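Notes after the Plellex open day, 14 August 2026

Typed on the train, so excuse the state of it. I want this down before I get talked out of it.

The short version: showing the public a simulator was the right call, and more firms should do it. Long version follows.

I went in expecting a machine. A real one, bolted down, an arm picking up a thing and putting it in a box while everybody claps. That's what Nendero did last September, 900 people in a tent and one very well rehearsed arm. Plellex put us in front of screens instead. 64 seats, two sessions, the software is called Susinance and the robot in it is Yeo. A rendered two-armed robot in a rendered kitchen with stone walls like a castle basement. Some grumbling in the row behind me. Fair enough, people had driven a long way.
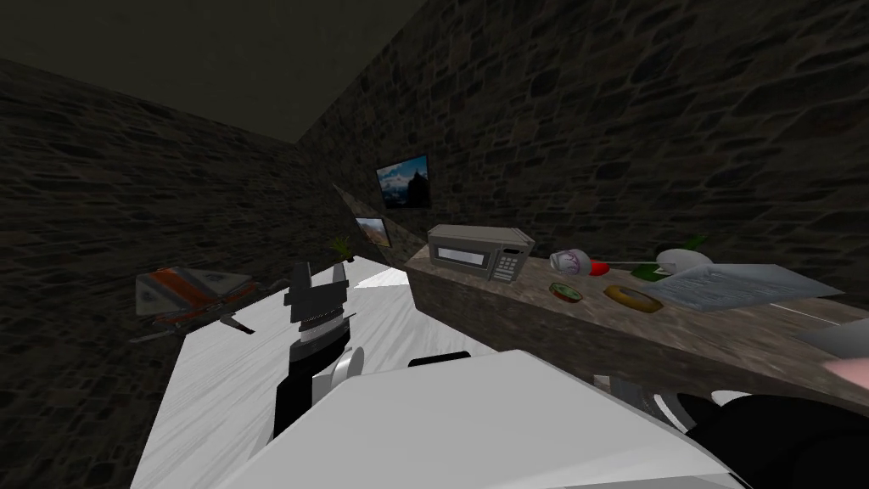 But a rehearsed demo tells you what the company wants you to know. I've sat through enough of them. The lights are right, the object is the same object in the same spot, and the one time it slips somebody steps in front of it. You learn that a thing can be done once. You don't learn what the robot has to work with, and you sure don't learn what it's like when the view is bad.

## The kitchen

So, the view. We got it from the robot's side for most of an hour, and I think this was the best part of the day and the least advertised.

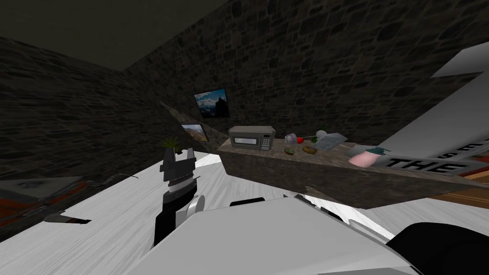 Clutter is the thing I keep going on about to anyone who'll listen. Lab tables are too clean. My own kitchen at 7 in the morning would finish off most of the robots I've been shown, and a demo that skips the mess is skipping the job. Susinance at least gives it a go: a cup on its side, an apple right up against it, donuts out with no plate, papers lying where someone would of dropped them. Good. More of that. I'd take a messy fake counter over a spotless real one any day, and I said so on the feedback card, in capitals.

My complaint is the lighting. Too dark. The presenter said they vary it on purpose and had run 2000 versions of the room, fine, but put a bright one up for visitors. Half the seats were squinting.

Also the arms. From up there they take up a huge amount of what you see. Big white panels, right across the bottom. I had never thought about a robot being in it's own way, and then I thought about nothing else.

## The close views

Second half they switched to the gripper. Two pale fingers, wide open, nothing between them, and past them a big flat murky green-gray surface. That's most of what you get. A bit of stone wall on the right, part of a painting with a cliff and a tiny figure with its arms out.
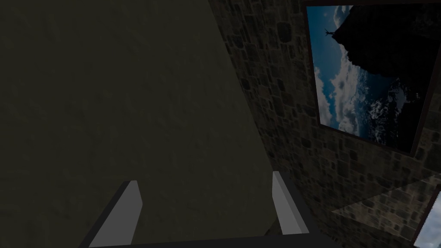 ## Why the dull part matters

People started checking phones here. I get it. There's no trick to watch, just a blank surface and two fingers.

I'd argue it's the part every visitor should be made to sit through. Anyone with an opinion on robots in care homes or warehouses (me included, loudly) should spend ten minutes with a view like that and try to say what they'd do next. I tried. Couldn't. Which way is the counter? How far off is that surface? No idea.

And in this one there isn't even a painting to steer by. Fingers, the dark panel, stones. 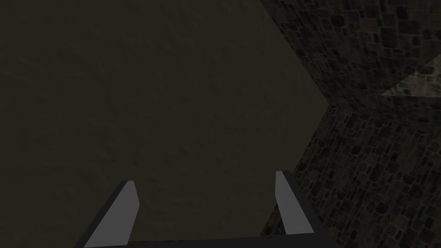

## What I'd change

- Lights up, see above.
- Let visitors drive it. Even badly. Five minutes each.
- Print the failures. The handout said 367 tasks attempted and had no figure for how many went wrong. Leaving that off is the tent demo all over again.
- Real arm at the end, unrehearsed, same kind of mess on the table.

That third one bugs me most. If you're going to be brave enough to show the public the murky bits, be brave with the numbers too. I asked and was told it'd be emailed. Will add it here if it comes.

My stop next.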